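Textile Care, Unit 2: Color Loss
Instructor: Heather Cairns

Dye leaves a fabric by washing, rubbing or light. Wash small items separately the first time.
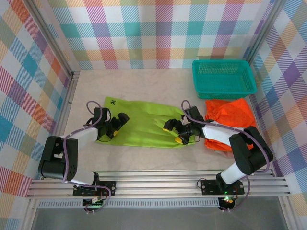 Testing for rub loss

Press a white cloth on the fabric and rub ten strokes. Grade the stain – not the fabric.
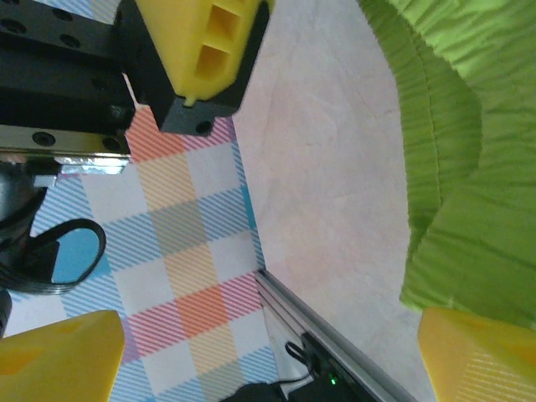

Light loss is slower and depends on dye class. Pale prints hide it well; on a plaid like this one, compare the bands with a covered piece. Read page 278 by March.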